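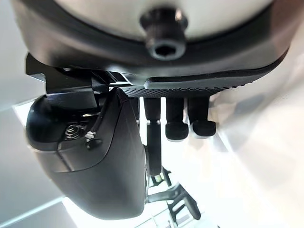 Can I speak at a county board meeting if I'm not registered to vote?

Anyone who lives, works or goes to school in the county may speak during open comment, registered or not, and you don't have to be eighteen. You put your name on the sheet by the door before the meeting is called to order, and you get 3 minutes.

That question came up at our last evening in the library annex, and it came from a high school junior who had sat very quietly through the whole first hour with her coat on. I was so glad she asked it, and I've been thinking about it ever since, so I hope you'll forgive me for giving most of this month's item over to the matter of showing up and talking at public meetings. I know some of you have been doing it since before I moved to Hakasley and could write this better than I can. (If so, please do write it! We are always short of items for the fall.)

Our guest that evening was Corey Rakena, who served two terms on the county board and then, as he put it, went home and learned what his kitchen looked like in daylight. He had been asked to talk about how the board makes its budget, and he did talk about that for a good while, but the room kept pulling him back to a simpler thing, namely whether any of it matters. Does a person who gets up at the microphone change anything? Corey's answer was longer than I can print, but the heart of it was that he could remember a handful of votes where he walked in leaning one way and walked out having voted the other, and that in most of them the reason was a person he had never met before, telling him something about a road or a clinic or a bus stop that wasn't in his packet.

The one he told us in full was the Kan Street crossing. Most of you know it as the crossing with the long island in the middle, down past the feed store. Back in 1999 there was no island, only paint, and the board had the money set aside to widen the street and nothing set aside for people on foot. A woman who cleaned offices on the far side came and described her walk to work. She didn't have charts and she didn't raise her voice. She told them how long she usually stood there in winter before she felt safe stepping off the curb, and which of her neighbors had given up and started paying for rides. The widening was put off, the engineers were sent back to their desks, and the island went in during 2000. Corey said he still thinks of her when he drives over it, and that he is a little ashamed he can't recall her name. If any reader knows it, we would dearly like to hear from you.

Now, it would be unfair of me to leave it there, and Lok-yiu Pan wouldn't let me. She was in the second row, and she said – politely, but she did say it – that she had spoken at four meetings about the bus to the Soltach housing and had gone home every time with a thank-you and nothing else. Corey didn't argue with her. He told her that a thank-you from the chair is what everybody gets, and that it tells you nothing either way. He suggested she find out which board member sits on the transit subgroup and write to that one person, by name, a week ahead of the meeting. He also suggested she bring up the bus while the transit line of the budget is still in draft, and that is in July here, when half the county is at the lake and the chairs are mostly empty. I had no idea it was so early. I think a good many of us have been making our best speeches in the fall, to people whose minds and pencils were already put away.

There was a long back-and-forth after that about party labels, and I'll be honest that I was nervous when it started. Our evenings have people of every stripe in them and I would like to keep it that way. But it went gently enough. Wing-sze Hung, who teaches civics at the high school and had brought along several of her students, asked Corey whether the board had been friendlier across party lines in his day, or whether older people only like to remember it that way. He laughed and said some of both. He recalled colleagues who wouldn't share a table at the diner. He also recalled that when the river came up, those same people spent two nights passing sandbags to each other, and that the next budget was the easiest one he ever worked on. He didn't draw a lesson from it and I won't either, but the students wrote it down.

I promised a few people I would put the practical points in print, so let me do that before I run out of room.

The sign-up sheet goes out half an hour before the start and is taken away when the chair bangs the gavel. If you come in late you can still stay and listen, but you won't be called. You write your name and the town you live in. There is a column for your street address and you may leave it blank.

Open comment comes near the beginning of the meeting, after the minutes are approved. If your subject is already on the agenda, you will usually be asked to hold your remarks until that item comes up, so check the agenda first. It is posted on the door of the county building and on the county's web page, and the front desk will print you one if you ask.

Write down what you want to say and read it aloud at home with a clock. Kai-wen Man, who has coached more nervous speakers in this town than anybody I know, tells people to write one page, double-spaced, and then take out the first paragraph. I tried it on my own remarks about the annex roof and she was quite right. My first paragraph was all apology.

Bring a few extra copies and hand them to the clerk before you speak. Board members like to have something in front of them, and your page goes into the record along with the minutes. If you freeze up at the microphone, you can say "the rest is in my letter" and sit down, and no harm done.

Don't expect a reply on the spot. The members aren't allowed to debate something that isn't on the agenda, so they will look at you and nod, and it can feel rather chilly the first time. You can call the office later in the week and ask whether your comment was passed along to anyone.

If you would like an interpreter, call ahead. Aisyah Kusuma has been helping the clerk's office put together a list of people who can do this, and she would be very happy to add more names, particularly for the evening meetings. She can be reached through the library desk.

We had around 15 people stay behind afterward to practice, which delighted me, and we pushed the chairs back and took turns at the lectern until the lights started going off down the hall. The junior with the coat went fourth. Her subject was the hours at the public pool, and she had clearly been thinking it over for some time, since she knew which mornings the lanes sit empty and what the lifeguards are paid. She ran well under time. Wing-sze has offered to go along with her and any other students who want to try it at the real thing, and several parents have said they'll come and sit in the back and behave themselves.

One correction from the last issue, while I have you. I wrote that the Drestudo fellowship for young people interested in local government was open only to seniors. It is open to juniors as well, and the form can be picked up from the school office or from the basket beside the newspapers in the annex. There is a short essay, on a public decision you would have made differently, and one letter from an adult who isn't related to you. Lok-yiu has kindly said she'll read drafts, and having had her read one of mine, I can tell you she is thorough with a pencil.

Our next evening hasn't got a guest yet. We have asked the county clerk whether she would come and explain how the minutes are made and how to look up an old vote, which I realize may not sound like much of a night out, but I've wanted to know for years. If she can't make it, we'll have an open table with coffee, and you can bring whatever is on your mind. Ideas for guests can go in the box at the library desk, or just stop me in the grocery store as you usually do.

Sent to members 02/06/2018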